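How to Read a Robot Demo Before You Believe It

Posted Sunday, August 12, 2018 by Rui Macedo

Every April the trade show clips arrive, and every April somebody forwards me one of a machine folding a towel. Can it do your laundry yet? Mostly no. Work through these steps before you put down a deposit.

Step 1. Find out who is driving. Look for the word "autonomous" in the small print. If you only find "robotic," assume a person has the controls until the company says otherwise in writing.

Step 2. Check the playback speed. Watch a clock, a pet or running water in the background. The Kivmont towel clip I was sent ran at 19 times normal speed.

Step 3. Ask for the failures. "It folded 37 shirts" means very little without the number it dropped. I wrote to Flunov for theirs and got a brochure.

Step 4. Change one thing. Ask for a wet towel, a different hamper, the lamp switched off. On a shop floor, ask for a bent part in the bin.

Step 5. Price the helper. Rothe quotes $200 a month for its bench arm and leaves out the worker who loads it.

Step 6. Be hardest on anything soft. Cloth, cord and thread change shape whenever you touch them, and a program that moves boxes all day can come apart over a sock. People answer this one by sending me surgical footage, where the tools handle thread very nicely. 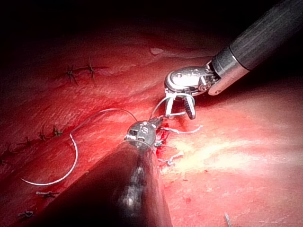

Two surgical instruments with suture thread between their tips, next to a line of finished knots.

Lovely work, and worth studying for what metal jaws can manage. Now go back to Step 1. Surgical robots are generally steered by a surgeon, so good stitching tells you about the hands and the tool together. It tells you nothing about whether a machine left alone can sew on a button.

Step 7. Wait for the second version. I'm still waiting on Condimov's.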